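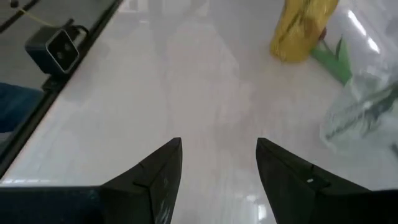
Search this site
Go

Table Surfaces for the Shared Workroom
Project report, group 2
Eirini Economou, Torquil Gunn, Vilja Rissanen
Supervisor: Tuulikki Heiskanen

Print this page | E-mail this page

1. What we looked at

Glossy white tabletop versus the matte one we had before. Question from the department was simple, keep the glossy or send it back. We had until Mon 5 March so the testing is shorter than planned.

2. Method

Wiped the top down, then did the same jobs on it as on the old matte one. Pencil, marker, tape, coffee ring, sliding a metal ruler. Left each mark for an hour, then cloth and water, then the Prillico spray if water didnt do it. Torquil did the wiping both times so the pressure would be more or less the same.

Glare was checked with the ceiling lights on full and then half. Evander Munro from the year above lent us his light meter. Readings at the seat, 500 lux at half and nearly 2000 on full with the window blinds up. We don't fully trust the second one, the sun came out.

3. Results

Pencil: off with water on both.
Marker: glossy came clean with spray. Matte kept a gray shadow.
Tape: left gum on both, worse on matte.
Coffee: no difference.
Ruler: fine scratches on the glossy, only visible from low down. Matte hid them.

Glare was the main complaint. Vilja had to move her chair twice to read a printed sheet lying flat. At half light it was ok for everyone.

Small white parts are hard to find on a white top. Dark ones very easy. We didn't test this properly, it just kept comming up.

4. Problems

No second glossy top so everything was done on the one surface, and the scratch test should of course have gone last. It went third. The tape results may be off because of that.

Also we never measured the edge trim. Eirini has the forms if someone wants to continue in May.

5. Recommendation

Keep the glossy top. Lights at half for reading work. Put a cutting mat down for anything metal. Ask Firnik for a price on a satin finish before ordering more.

Print this page | E-mail this page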